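Why I have stopped being loyal to my home insurer

I have insured the house in Brodetstead with the same firm, Munidik, for 13 years, and in all that time I have made one claim, for a ceiling that came down in the back bedroom after a pipe went. They were very decent about it, I should say, and the lady on the telephone asked after my knees as well as the plaster. So when the renewal came in August I very nearly did what I always do, which is put it behind the clock and let the bank take the money.

What stopped me was a chat with Lorna Calimlim over the road. Her house is the mirror of mine, down to the draughty porch, and she had just taken out a new policy with the very same company for £98 less than they wanted from me. Same cover, same excess. I went home and read both sets of papers side by side with a pot of tea and my good glasses, and I couldn't find a line in hers that was meaner than mine.

Now, I do understand that prices differ. I've had a claim and she hasn't, and perhaps my old pipes count against me somewhere. But I rang up (four calls, if you include the one where I was cut off) and the young man found me £60 off within a minute of my mentioning I might leave. He didn't ask me a single new thing about the house! If the lower price was a fair one at ten past eleven, I would like to know what was wrong with it at ten o'clock, when I was sitting quietly being a good customer.

My friend Makis Kyriakidis thinks I'm making a fuss. He says a person should shop round every year, that it's the same with electricity and broadband, and that it's my own lookout if I don't. He has a point, and he is a great one for spreadsheets. But I think of my aunt, who paid whatever the letter said until she was past ninety and would have thought it rude to haggle. A discount that has to be asked for goes to the people who are comfortable asking, and the rest pay for it.

I would also like the renewal letter itself to be shorter. Mine gave the new price on the first page, fair enough, but the changes to the cover were tucked well inside, and the one about escape of water (the very thing I had claimed for) came after a long stretch about bicycles. I don't own a bicycle. Put the changes beside the price, in the same size of print, and I for one would sit at the kitchen table and read them. 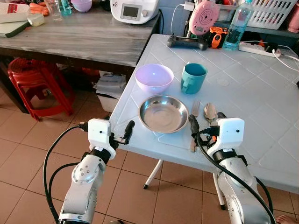
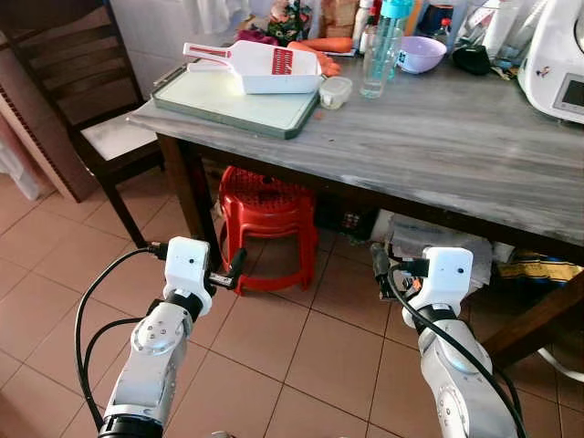
What I did in the end

I moved to Lehner, for £226 the year, after checking the excess and what they say about pipes. I was sorry to go, and I told Munidik so when I rang to cancel. I have written next August on the calendar already, and Lorna says she'll do hers the same week so that we can compare.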